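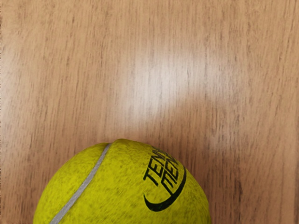 Occupiers' liability

Occupiers' liability is the part of the law of negligence that deals with the duty owed by a person who controls land or buildings to people who come onto them. It covers injuries caused by the state of the premises, such as a broken step, an unlit stairway or a loose floor covering, and in some places damage to a visitor's belongings as well. The rules differ between countries, and in some federal countries between states or provinces.

Who is an occupier

An occupier is usually the person with enough control over the premises to be able to deal with a danger. Ownership is not required. A tenant, a shopkeeper, a sports club or a building contractor may all be occupiers, and there may be more than one for the same place. A landlord who lets a whole house is often not the occupier of the rooms inside it, but may still be the occupier of a shared stairway, lift or car park. Landlords may also have separate repairing duties under the lease or under housing law.

Visitors and trespassers

Older common law sorted entrants into classes. A person who paid to enter under a contract was owed the most care, followed by an invitee, a licensee and lastly a trespasser, who was owed very little. Many countries have since replaced these classes by statute. In England and Wales, the Occupiers' Liability Act 1957 sets a common duty of care towards all lawful visitors, and the Occupiers' Liability Act 1984 sets a narrower duty towards other people, including trespassers. Scotland has its own statute, passed in 1960, under which the care required depends on the circumstances of the case.

A visitor can become a trespasser by going beyond the permission given. A customer who walks through a door marked for staff only may lose the status of visitor for that part of the building.

Standard of care

The occupier must take reasonable care. The premises do not have to be completely safe. Courts look at how likely the harm was, how serious it might have been, and how hard it would have been to prevent. Children are expected to be less careful than adults, while a skilled worker is expected to guard against the ordinary risks of the trade.

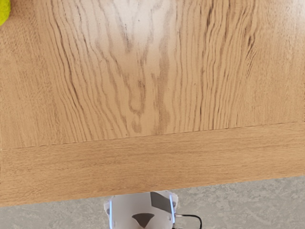 Tennis ball on a wooden tabletop.

Records often matter in slipping and tripping claims. An inspection sheet or cleaning log may show that there was a working system at the time of the accident. Where no record was kept, the occupier may find it harder to prove that the area had been checked.

Warnings and exclusions

A warning sign may be enough to meet the duty if it allows the visitor to be reasonably safe. A general notice such as "Enter at your own risk" often carries little weight. In the United Kingdom, a business cannot use a notice to exclude liability for death or personal injury caused by its negligence.

Defences

An occupier may argue that the visitor willingly accepted the risk. Knowing that a danger exists is not always the same as accepting it. A more common argument is contributory negligence, where the injured person was partly at fault and the damages are reduced to match. If a claim is valued at £1,000 and the claimant is found to be 30 per cent to blame, the award is £700. An occupier may also escape liability where the danger came from the faulty work of an independent contractor, provided the contractor was chosen with care and the work was checked as far as was reasonable.

See also

Contributory negligence
Duty of care
Employers' liability
Nuisance
Trespass to land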